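# Udside laboratory suspends robot handling work after speed limit fault

The Udside Centre for Applied Handling has suspended part of its robot programme after an arm moved faster than its permitted speed while working over a table. Nobody was hurt. The centre confirmed that the fault came to light in October, during a series of trials in which a robot is taught to pick up thin, flat items such as sheets of paper and card.

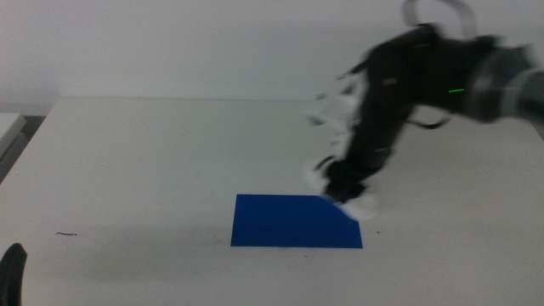

According to a notice issued to staff, the arm had completed 123 attempts at the task when an operator saw it approach the table at a speed well above the setting shown on the control screen. The operator pressed the stop button and the arm came to rest 2 cm from the surface. The gripper was inspected the same afternoon and one finger pad was found to be worn along its edge. It has been replaced.

Jade Marchand, head of laboratory safety, said the matter was being treated as a serious fault even though there had been no injury. "The speed limit is one of the protections our staff rely on when they reach in to straighten a sheet or clear the table," she said. "If the screen shows one value and the arm is working to another, that protection is gone. We have asked for the work to stop until we can show that the two agree."

An early review has traced the fault to a change in Goson, the control software used at the centre. When the program was restarted after a pause, the reduced speed chosen by the operator remained on the screen but was not passed on to the arm, which returned to its default setting. The records show that this happened on 11 occasions before it was noticed. On most of them the movements were short, and the difference would have been hard to see.

Sebastian Pop, who maintains the software, has withdrawn the affected version and restored the earlier one on all machines. A corrected version is being tested with the arms raised clear of the tables and no one inside the marked area. The centre has also informed Plullorell, its partner in the project, which runs the same software at its own site and has stopped its trials as a precaution.

Staff have been reminded of the following rules, which apply to every station until further notice:

- No one is to reach over a table while an arm is powered.
- After any pause or restart, the first movement is to be made with the operator's hand on the stop button.
- Cables along the arm are to be checked for strain at the start and end of each session.
- Any difference between the speed shown and the speed observed is to be reported at once, however small.

Emiliano Xolalpa, who leads the flat-item trials, said the suspension would delay the next stage of the project. Picking up a single sheet from a smooth surface is a slow and delicate operation, he said, and attempts made at the wrong speed cannot be compared with the others. Those results will be kept with the incident file but left out of the published figures.

The review is being carried out by Ishbel Dalgleish of the engineering office, with Aurel Furtună acting as independent reader. They will examine why the restart was not covered by the checks made before the software was installed - a question raised by several operators at a meeting in the Coetzee Room. Their report is expected within 20 working days and will be made available to all staff and to Plullorell.

Other work at the centre is continuing as normal. Operators who noticed unusual movement during earlier sessions are asked to contact the safety office, giving the station and the time of day.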